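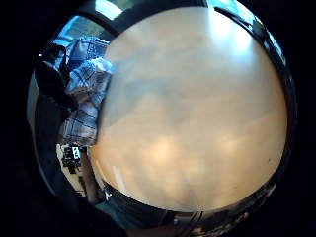
From: Carleen Rewi
Subject: Re: Old finish on the Hernton table

Arvo Mustonen wrote:
> My aunt's Hernton dining table dates from 1935, going by the
> receipt. I want to clean it up before June. Do I strip it or leave
> it? A shop in Jernstead quoted me 721 dollars for a full strip and
> refinish. Also, is it shellac or lacquer?

Arvo,

I would not strip it yet. Test the finish first. Pick a place under the top near a leg and put a drop of denatured alcohol on it with a cotton swab. If it goes sticky in a minute or so, you have shellac. If nothing happens, try lacquer thinner in a different place. Softening there means lacquer. If neither one touches it, somebody has probably put varnish or poly on it since.

For plain dirt I use mineral spirits and a soft rag, changed often. I did a Hernton sideboard that way in 2000 and it came up well enough that I left it alone. It took most of a weekend and a lot of rags. Lay them flat outside to dry before you throw them out.

White rings are usually in the finish and not in the wood. Black ones have gone into the wood and are a bigger job. You didn't say if you had either.

On the price, Jade Sandhu paid 145 for a clean and wax last year, but that was a smaller table and she took it in herself. Ask the shop if they would quote for that separately.

Warrick Mahuika has the old Hernton catalog pages and may be able to tell you what they used on that model. He doesn't read the list every day, so write to him directly.

Do the leaves match the top in color? Mine had spent years in a closet and were a good deal darker.

Carleen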